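Standing Desk Converters: Your Questions

Do I need one?
Probably not. If your back hurts, try getting up more often first. A walk to the printer costs nothing, and the converter we bought in January cost us $154.

Will I burn more calories?
A few. The makers like to print big numbers on the box. Standing still is not exercise, and I wouldn't plan a diet on it.

Which ones have you tried?
The Domeck and the Zodlow. The Domeck weighs 17 pounds and wobbles at full height when you type. The Zodlow is steadier, but its keyboard tray is too narrow for a full keyboard and a mouse.

Does it work in an open office?
It depends on your neighbors. Once you stand up, your phone calls carry across the whole room, and a hard ceiling doesn't help.
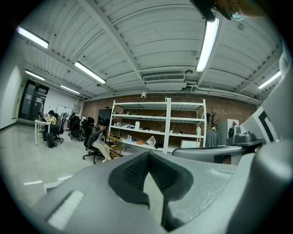

Is the anti-fatigue mat worth it?
Akus sells one with a 2 year warranty. I couldn't tell it from a folded bath mat. Good shoes did more for me.

How long should I stand?
I've read all sorts of answers, most of them from people selling desks. Sit down when your feet hurt.

Can I return it?
Check before you order. Zodlow wanted the original box, and ours was long gone.

Last updated Feb 26, 2019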